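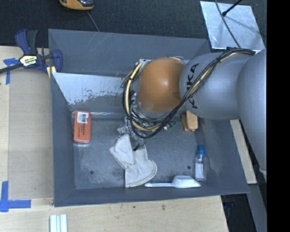 A mixed bin: folded cloth, a wrapped packet, a clear bottle and a scoop, with the arm reaching in from the right.

Home | Workshop | Kitchen | Software | Archive

Bin picking software: tips from the bench
Apr 13, 2021
By the Trestia workshop desk

Most missed picks on a small bench start in the software settings, and most can be put right in an afternoon.

Take a fresh background scan of the bin with nothing in it. Do this again whenever the bin has been moved, even slightly. Clamp the bin to the table and mark its corner with tape so you can put it back.

Shrink the bin model by 5 mm on each side in the planner. You lose a few picks near the walls, but the planner stops offering paths that scrape the side. If something long stands against a wall, plan a nudge towards the middle first and a grasp second.

Treat clear plastic as a special case. Depth readings go through it or bounce off it, and you get holes in the point cloud. For a clear bottle, look for the cap and the label in the colour image and work out the rest from those. Plilto has a setting for this called "fill from colour" — it is off by default.

Cloth needs its own grasp rule. A glove or rag has no fixed shape, so matching it to a stored model is a waste of time. Pick the highest fold and close slowly. Lift a short way and check the gripper width before going on.

Thin handles lie flat and vanish into the floor noise. Lower the height cut-off a little at a time, and stop when scratches on the floor begin to show up as objects.

Put the cables in the collision model. A fat capsule shape round the hose loop is enough. Ours came from the Rácz parts library and needed making wider.

Limit retries to 3 per item, then take a new picture. Old pictures cause more trouble than bad grasps.

Keep the logs. We had 314 attempts saved from October, and 29 of the failures came down to one wrong camera offset.

Comments (3)

benchlight: The colour fill setting helped with my jars. It slowed each cycle by nearly a second though.

t_mallow: Does the capsule trick work in Vollovitz? I can only find boxes.

Trestia workshop desk: Use two boxes end to end — a bit clumsy but it plans fine.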